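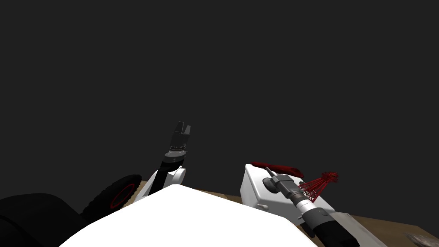

A reader wrote in August to ask whether the tank can be filled before the overflow pipe is fitted, as rain was forecast and the pipe had not yet arrived. It can't. Leave the inlet disconnected and let the downpipe run to the drain as before until every step in this section is complete.

Garden & Outdoor > Water Storage > Set-up Guides
Search this guide Enter a word or part number Go

Section 4: Setting up the Groter rainwater tank

This section covers the two upright tanks in the Groter range, 2,215 litres and 3,789 litres. The steps are the same for both except where noted. Read the whole section before you start. Allow a full day and have a second person to hand for steps 3 and 4.

4.1 Preparing the base

1. Choose a level spot close to the downpipe you want to collect from. Leave a gap of 500 mm between the tank and any wall or fence. You will need this space to reach the overflow and to clean the lid filter.

2. Lay a solid base of concrete or close-fitting paving slabs. The base must be larger than the tank on all sides. Check it with a long spirit level in both directions, and once more corner to corner.

CAUTION: Do not stand either tank on decking, loose gravel or bare soil. A full tank weighs several tonnes and will settle unevenly. Damage caused by an unsuitable base is not covered by the guarantee.

3. Sweep the base clean. Small stones left under the tank can work their way through the floor over time.

4. Walk the tank into place, tilting it slightly and turning it on its lower rim. Do not roll it on its side across rough ground. The tap outlet should face the direction you will approach from with a watering can.

Note: If new concrete has been poured, wait until it has fully set. Follow the times given on the bag.

4.2 Fitting the tap and overflow

5. Find the bag of fittings taped inside the lid. It contains the brass tap, two rubber washers, the overflow elbow and a plastic back nut.

6. Push the tap through the lower hole from the outside with one washer on the thread. Reach in through the lid opening, put the second washer on and tighten the back nut by hand. Give it a further quarter turn with a spanner. Stop there — overtightening splits the washer and the joint will weep.

CAUTION: Never climb into the tank. If you cannot reach the back nut, use the extension socket sold separately.

7. Press the overflow elbow into the upper hole until it clicks. Run a length of pipe from the elbow to a drain or soakaway. The pipe must fall all the way along its length, with no dips where water can sit.

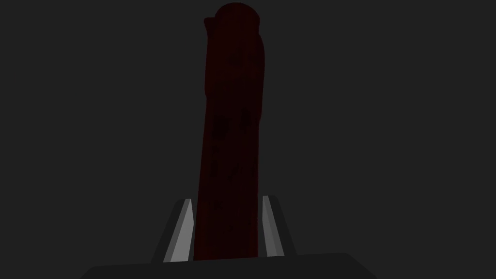 8. Tie the overflow pipe to the wall or to a stake at both ends so that it can't be knocked loose. If the pipe runs along the ground, mark it where people walk.

4.3 Connecting the downpipe

9. Hold the Burach diverter against the downpipe at the height of the tank inlet and mark the top and bottom. The inlet on the diverter should be level with the inlet on the tank or very slightly above it.

10. Cut the downpipe at both marks with a fine-toothed saw and remove the loose piece. File off any rough edges.

11. Fit the diverter and connect the hose to the tank. Keep the lever at WINTER for now.

Note: The diverter fits round and square plastic downpipes. For cast iron, order the Burach adaptor and ask a builder to make the cut.

4.4 Adding a pump (optional)

Any Loltard submersible pump can be used. The smallest model moves 26 litres a minute, enough for one hose and a sprinkler on a small lawn. Lower the pump on its rope until it hangs clear of the floor, where the silt collects. Tie the rope to the lug under the lid. Do not lift or lower the pump by its cable.

CAUTION: Plug the pump into an outdoor socket protected by an RCD. Unplug it before opening the lid. Do not run it dry.

4.5 First filling

12. Turn the diverter lever to SUMMER. Close the tap.

13. When there is a hand's depth of water in the tank, look for drips at the tap. If you find any, drain the tank and repeat step 6.

14. Lock the lid and keep the key indoors. The lid must stay locked whenever the tank is in use, even when the water is low.

The first tankful may have a slight smell from the plastic. It is safe for watering plants. Water from the tank is not for drinking, cooking or filling paddling pools.

For winter care, go to Section 6. Replacement washers and filters are listed at the back of this guide under Spare Parts.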